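Nosard Homes
Repairs and Maintenance: Frequently Asked Questions

This page sets out how tenants of Nosard Homes may report a repair, which repairs the association carries out, and what to do if the work is not satisfactory. It applies to all tenants at Ostora Court and Grokska Road. Leaseholders should refer to their lease, as many of the duties described below do not apply to them.

How do I report a repair?

Repairs may be reported by telephone, through your online account, or in person at the Ostora Court office during opening hours. Please have your tenancy number ready. You will be given a job number, which you should keep until the work has been completed and signed off.
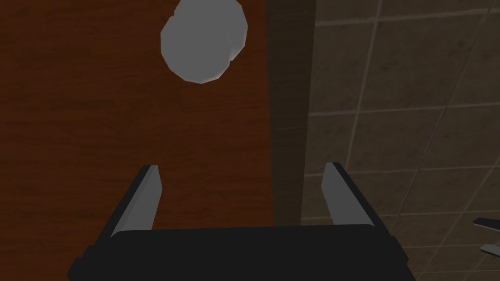
Which repairs is the association responsible for?

The association is responsible for the structure and outside of the building, shared stairs and landings, fixed heating, water pipes, drains, electrical wiring, and the doors and windows fitted when the home was let. Tenants are responsible for light bulbs, curtain rails, plugs and chains, their own appliances, and any fitting they have put in themselves.

Damage caused by a tenant or a visitor is normally recharged. A written estimate is sent before any recharge is made, except where the work is needed to make the home safe.

What counts as an emergency?

An emergency is a fault which puts people at risk or which may cause serious damage to the building. Examples are a burst pipe that cannot be turned off, a complete loss of power within the home, or a front door that cannot be locked. If you smell gas, leave the home and telephone the gas emergency service first. 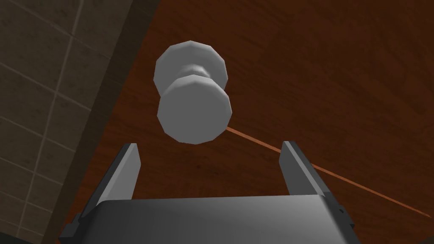
Will I be charged if I miss an appointment?

There is no charge for a first missed appointment. If two appointments in a row are missed without notice, the job is closed and must be reported again.

Can I ask for a particular time of day?

Morning and afternoon appointments are offered. Where possible, the office will avoid the school run — please mention this when you report the repair. Operatives carry identity cards and will wait while you check their details with the office. An adult must be at home throughout the visit.

May I carry out improvements myself?

Most improvements are allowed with written permission. This includes new kitchen units, wall tiles, showers, internal doors and fixed shelving. Decorating does not need permission, although textured coatings on walls and ceilings are not allowed. Requests for electrical or gas work must name a registered contractor.

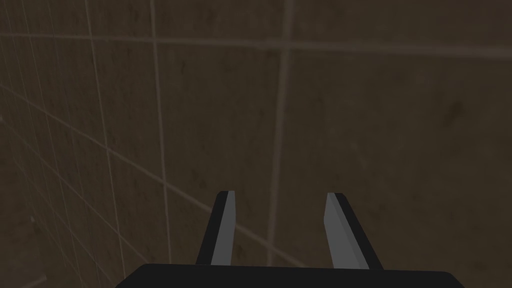 Mirjana Dimitriou asked whether permission passes to the next tenant after an exchange, and added that she had been given one reply by telephone and another by letter. The position is as follows. Permission belongs to the tenancy under which it was given. An incoming tenant must confirm in writing that they accept the improvement and will maintain it. The letter sent to Ms Dimitriou was correct, and the guidance used by telephone staff has been amended.

Can I claim back the cost of an improvement when I leave?

Tenants who made an approved improvement may apply for a payment when the tenancy ends. The most that can be paid for any single improvement is £700. Receipts are required, and any rent owed will be taken from the payment.

What should I do if I am unhappy with a repair?

Contact the office first, quoting the job number. If the matter is not settled, you may make a formal complaint, which has two stages. The first is answered by the repairs manager and the second by a panel that has had no part in the earlier decision. 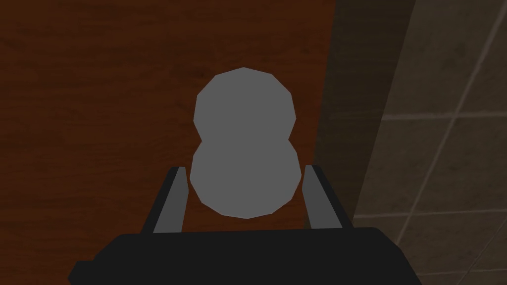
Gráinne Kavanagh, Tenant Services
Page updated 12 January 2019

Winter arrangements

From November until the end of winter, a loss of heating or hot water is treated as urgent in every home. Temporary heaters can be lent to households with young children, older people or anyone with a long-term illness. Heaters should be returned to the Ostora Court office once the repair has been signed off.

Boiler servicing continues during this period under the contract with Babić Heating. Tenants who have received a servicing letter should reply to the number printed on it, as the repairs line cannot change these appointments.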